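Workshop notebook, live sound and stage equipment
May 2025
Subject: monitor system for the Grillgate concert series, second bench session

Purpose of this entry: to record the state of the monitor rig following the April dates, the faults found on the bench, and the changes agreed for the Zullosari show. The April entry remains valid for the main speakers and is not repeated.

The band travels as a five-piece with two lead singers who share most of the choruses. Both singers use floor wedges and both leave their marked positions often. On the April dates the stage left wedge began to ring during the quiet opening of the second number, and the monitor engineer lowered the whole mix to control it. The singers then could not hear the guitar. The guitarist turned up his amplifier to compensate, and by the fourth song the stage was louder than the room.

The first suspicion was the wedge itself. It was opened and checked. The high-frequency driver is sound. The crossover had one dry solder joint on the low-frequency side, which has been remade. This joint accounts for the thin tone reported by the singer at stage left. It does not account for the ringing. 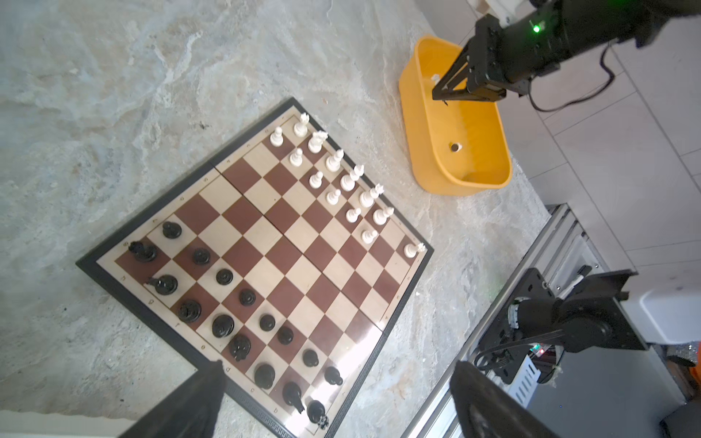 The ringing followed the microphone and not the wedge, according to a remark left in the margin of the April log, and it was worst whenever the singer cupped a hand over the grille. The same remark asks that the bench try the microphone from the other side of the stage before any filter is changed.

This was done. Both vocal microphones were placed on stands in front of the stage left wedge and raised to the point of feedback in turn. The second microphone allowed noticeably more level before it rang. The first was then opened. The foam inside the grille had hardened and was partly blocking the rear ports of the capsule, so the microphone was picking up more from behind than it should. New foam has been fitted. With new foam the two microphones behave alike.

Cupping the grille will still cause trouble with any microphone of this pattern. It is recommended that the matter be raised politely with the singers at sound check. It is part of how they perform and is unlikely to change altogether.

Cables. The entire vocal loom was tested for continuity and then flexed by hand along its length. Two cables were withdrawn, Nos. 69 and 70. No. 69 has a broken screen at the male connector and can be shortened and reused. No. 70 crackles at a point in the middle and is to be cut up for patch leads. No. 81 had been marked as faulty in the April log but tested clean on three occasions, warm from the lamp and cold. It has been returned to the loom with a strip of white tape at each end so that it can be found quickly if the report was correct after all.

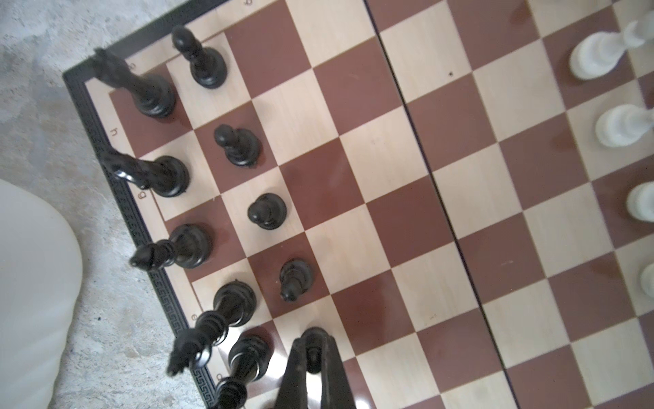 The Baran amplifier that drives the wedges was run into a dummy load for one hour. Channel A was steady. Channel B went into protection near the end of the hour. The fan filter was clogged with lint and what looks like stage haze residue. The filter was washed and dried, and a second hour passed without incident. Filters should be inspected before every outdoor date. This was already in the maintenance sheet and was missed.

Filter settings. The graphic equalizer saved after the April dates had deep cuts in five bands. Those cuts were made against a faulty microphone and should not be carried forward. All bands have been returned to flat and the old setting kept in memory slot 5 for reference only. Please do not load it at Zullosari out of habit. The monitor engineer is asked to begin from flat and to cut only what rings on the day.

Stage level. The guitar amplifier stood directly behind the player and was aimed at the backs of his knees. He could not hear it well, while the front rows could hear little else. A tilted stand has been built from scrap timber so that the speaker points toward his head. In the rehearsal room he turned down without being asked. The stand is painted black and is stored with the drum riser.

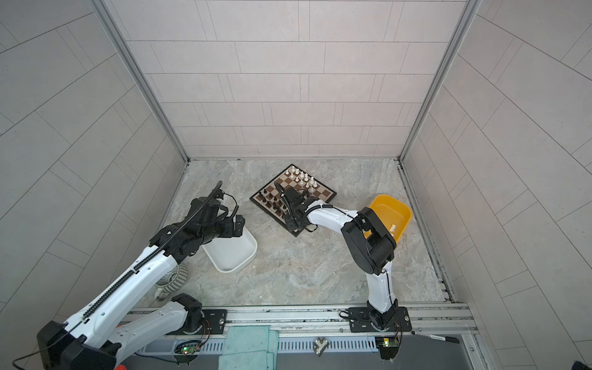

A side fill was considered for the two singers, so that they could walk forward without losing the mix. The argument in favor is plain: a wedge covers a small area, and these performers do not stay in it. The argument against is that the Zullosari stage is shallow and the side fills would spill into the drum microphones. The decision is to carry one pair, place them high and well forward, and leave them muted until the wedges have been set. If they are not needed they will go back on the truck.

The Atum wireless receiver was also examined. The antenna connectors were loose and have been tightened. The squelch had been set far above normal, presumably to hide short dropouts, and was hiding the start of quiet phrases as well. It has been returned to the standard setting. Frequencies will need to be scanned on site. The list used for the Grillgate dates should not be assumed to be clear elsewhere.

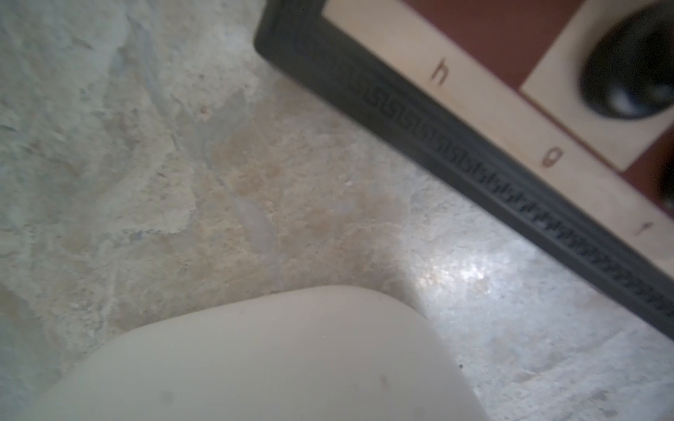 Should the singers be moved to in-ear monitors for the remaining dates? The present answer is to stay with wedges until the end of the series, as there is no rehearsal time left in which to become used to anything else.

Outstanding work:
Shorten cable No. 69 and fit a new connector.
Order spare grille foam for both vocal microphones.
Label the Baran channels on the rear panel as well as the front.
Print the revised stage plan with side fills shown.
Check the tilted stand for rattle at low notes.

The wedge, both microphones and the amplifier are released for use. The receiver stays on the bench overnight with a transmitter running, and the result will be written on the next page.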